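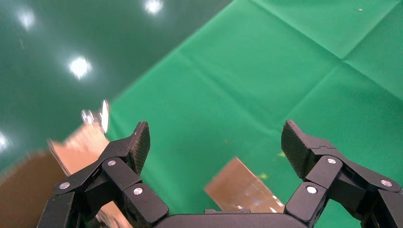

The Green Cloth

The cloth had cost 30 at the market in Nindent, and the man who sold it swore the creases would drop out by themselves. I didn't believe him. I bought it all the same, because the table at Muma was glossy and threw the ceiling lights back at you in hard white spots, and I was tired of squinting.

Lam had sent a leaflet. According to the leaflet, a person who laid a matt cloth over a shiny table would work better, sleep better and lose fewer small things. It had been printed in October and I had already lost it.

So I spread the cloth. It covered most of the table and left one corner showing, darker than the rest and slick as a pond. I pulled it one way, then the other. The long creases ran across it on the slant and crossed each other up at the far side, where it had been folded smallest. I pressed them with the flat of my hand. They lay down politely and got up again.

My sister came in and looked at it.

"It's very green," she said.

"It's meant to be restful."

"Says who?"

I told her about the leaflet. She picked a bit of lint off the cloth, studied it, and put it back — I have never understood why. There were other specks, one or two of them yellow, and I could not say where they came from. The seller had promised me it was clean. He had also promised me it came from Prumance, where as far as I know they have never made cloth of any kind.

"You could iron it," she said.

"He said not to iron it."

"The man who said the creases would drop out?"

I went to look for the iron. It was in the cupboard under the stairs, behind a box marked 2224 in my father's writing, and neither of us had ever found out what he meant by that. When I came back she was sitting with her elbows on the green, reading the paper, and the lights were off her face for once.

"Well?" I said.

"I can still see the creases."

I plugged in the iron and waited for it to get hot.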